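Visit Report: Skuvent Workshop Hall, Prakencombe

Prepared for the Eberhard Furnishings Study Group

The study group visited the Skuvent hall at Prakencombe in June, as part of its review of small worktables and desk furnishings for shared rooms. The party of 26 members arrived at 10 in the morning and was received at the side entrance, where visitor badges were issued and the safety rules for the building were read aloud. The group was then divided in two for the tour, with one half beginning in the main hall and the other in the storage area.

The hall was formerly used for the repair of farm equipment and was taken over by Skuvent after a long period without a tenant. According to the site handbook, the main floor measures 3,000 square feet. The roof was repaired before the present use began, and the lighting was replaced at the same time. Members who had visited the old Olley site noted that the new building is considerably brighter and that conversation is easier to follow, although voices still carry from one side to the other.

The principal interest of the visit was the light wooden table and the everyday articles kept on it. Tables of this type are intended for general tabletop work: setting out household items, folding cloths, and putting things back in order at the end of a session.

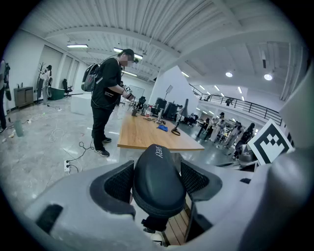
The group's discussion turned first to the question of surface finish. A pale wood top shows crumbs and pencil marks readily, and several members considered this an advantage in a room where many people share the same furniture. Others pointed out that a pale finish also shows rings left by cups and bottles, and that the Olley rooms had needed refinishing sooner than planned. The hosts stated that tops are wiped at the close of each day with a damp cloth and a mild soap, and that no polish is applied.

The second point concerned the frame. The group has previously recommended metal frames for rooms with hard floors, on the grounds that they are easier to level and stand up better to being moved. The rounded front corners were also noted with approval. Square corners have been a regular source of complaint in the group's own premises, particularly in narrow aisles.
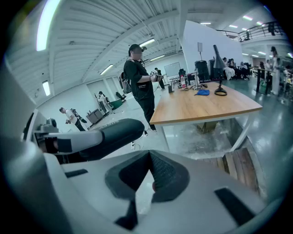

*The table in the main hall, with its honey-colored top, white metal frame, and rounded front corners.*

Members then considered the choice of small articles. The hosts favor plain items that may be found in any home or office – a bottle of water, a cloth, a lamp – and they replace them from ordinary stores when they become worn. A written list is kept for each table. The group was shown the current form, which has 2 columns, one for the article and one for its condition, and found it simpler than the card system in use at Eberhard. It is suggested that a copy be requested.

The desk lamp received particular attention. A conical shade gives a narrow pool of light, suitable for reading or close handwork but less so for a full tabletop. Members also discussed how lamp cords should be managed on a table that is approached from more than one side. No firm view was reached, and the matter has been carried over to the next meeting.
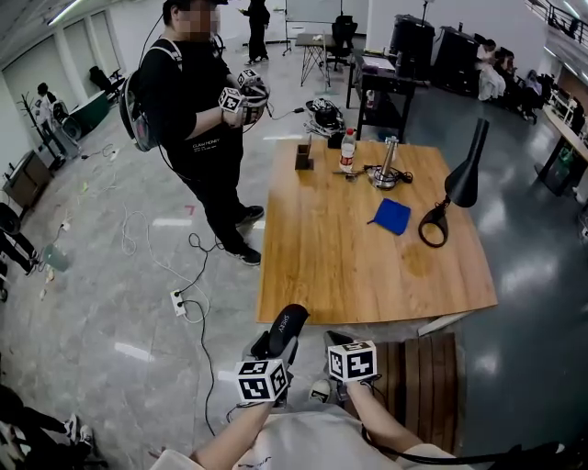

*Articles on the tabletop, including the desk lamp, a folded blue cloth, a water bottle, and a small wooden pen holder.*

The tour concluded in the storage area, where spare tabletops are kept upright in racks and smaller goods are shelved by type. Labels are printed in large letters and placed at eye level. The second half of the party reported that the aisles were wide enough for a cart, though the turn by the rear door was tight.

Refreshments were served before departure. The group wishes to record its thanks to Skuvent for the time given to its questions. Members who have not yet returned their visitor badges are asked to send them to the Prakencombe office, and travel claims should be submitted on the usual form.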